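Packers and Sorters Wanted for the Runach Reuse Room, Wellelville

Runach is looking for four part-time people to join us in our sorting and packing room in Wellelville, starting in May. If you are the kind of person who can't walk past a badly loaded dishwasher without putting it right, please read on, even if you have never had a job like this one before.

We should probably say who we are first. Runach takes in household goods that people no longer need, mostly from house moves and clear-outs, and gets them ready to go to somebody who does need them. We started in a borrowed garage with two folding tables and a lot of old newspaper. These days we have a proper room on the ground floor of the Wongsuwan building, with a loading door, decent heating and a kettle that works nearly all the time. Last year about 4000 boxes went out of that door, and every one of them was packed by hand by somebody standing where you might be standing this summer.

What the work is like

A shift begins with whatever came in on the last van. You take a tote, carry it to your bench and go through it slowly. Some things are easy. A set of bowls is a set of bowls. Other things take a bit more thought – a stool that has come apart from its legs, a tray with no obvious owner, sheets of paper and plastic that somebody has rolled up and tucked inside something else. You decide what is fit to pass on, what needs a wipe, what needs its missing piece tracked down and what has come to the end of its life. Then you wrap, pack, label and start on the next one.

Molded plastic makes up a good share of what we see, and it is fussier to pack than people expect. Pieces with ribs on the underside don't like to lie flat against each other, and anything tall and round wants to roll or lean. Our more experienced packers have strong feelings about this and will be delighted to share them with you. We start new people on plastics anyway, as it is forgiving stuff and you can learn how a box goes together without worrying too much about breakages. Glass and china come later, usually in your second month, and only when you feel ready.
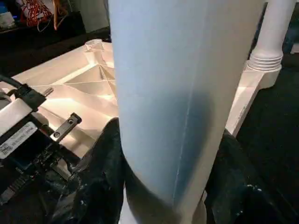 How do you pack something tall and round next to something with ribs and corners?

Put the heavier of the two in first with its flattest side down, then stand the round one upright against it and fill the space on the open side with crumpled paper until neither moves when you give the box a gentle push. If the round one is light and could be creased, wrap it once before it goes in, and never lay anything across the top of it.

That is the sort of thing we will teach you in your first week, along with how to fold a carton so the bottom stays shut, how to use the tape guns without losing the end of the tape, and how to fill in a box label so that the person opening it knows what they have. You will work beside someone who knows the room for as long as you need. There isn't a test at the end of it.

Hours and pay

Each of the four positions is for 8 hours a week, split over two mornings. Mornings start at 9 and finish at 1, with a break in the middle for coffee and whatever baked goods have turned up. We will agree on your two mornings with you before you start and we do our best to leave them alone after that, since we know people have children, classes, other jobs and parents to drive to appointments. If you would like extra mornings in the late summer, when everybody in Wellelville seems to move house at once, there are usually some going.

These are paid positions. Everyone on the packing bench is paid the same hourly rate, new or old, and we will give you the current rate in writing when we invite you in for a visit, so you can think it over before you go to any trouble. Training mornings are paid just like any other morning.

Who we are hoping to hear from

We don't ask for a résumé, and we don't mind if your last job was a long time ago or nothing like this one. What does matter is that you are careful with things that belong to other people, or soon will. You should be comfortable on your feet for most of a morning, although we have two high chairs at the benches and anyone may use them. You should be able to lift a medium box from the floor to the bench. The big ones we lift in pairs, always, and we will be cross with you if you try it alone.

It helps if you like a bit of quiet. The room is friendly, but there are long stretches when everybody is deep in a tote and all you hear is paper and tape. Some people find that dull. Others tell us it is the best part of their week. We do have a radio, and the argument over the station has been going on since before we moved in.

You will need closed shoes with a decent grip. We supply gloves, an apron and safety cutters. Please leave your own knives at home. We once had a very nice quilt come to grief that way and we still talk about it.

A few words about how we keep track

Everything that goes out is written up in Cluvix, which is our stock list. It runs on the tablet by the loading door, and if you can send a text message you can manage it. You enter the box number, choose a few words for what is inside and press save. If you would prefer to write it on the clipboard instead, that is fine too – someone will type it in at the end of the morning. We would much sooner have a clear note in pencil than a rushed one on the screen.

Getting here

The Wongsuwan building is easy to find once you know that the front entrance isn't ours. Walk around to the side, past the bike rack, and look for the green door. The 62 bus stops across the street and gets in a few minutes before the start of the morning. There is parking at the back, but please leave the two spaces closest to the loading door for the vans. The room is all on one level, and the restroom has a wide door and grab bars. If there is anything about the room or the benches that would need changing for you to work comfortably, tell us and we will see what can be done. The benches go up and down, so that one is easy.

How to apply

Write us a few lines, by hand or by email, or stop in at the green door any morning between 9 and 1 and ask for an application card. Tell us your name, how to reach you, which mornings would suit you best and one thing you have packed, mended or put in order that you were pleased with. It can be a suitcase, a toolbox or a kitchen drawer. We enjoy reading these far more than we enjoy reading lists of qualifications.

We will ask everyone who looks like a good match to come and spend an hour with us before either side decides. You can see the room, meet whoever is on that morning and pack a box or two if you feel like it. Wear something you don't mind getting dusty.

Applications are open until all four places are filled, and we answer every one, though it may take us a week or so when the vans are busy.

The Runach packing room
Wongsuwan building, side entrance, Wellelville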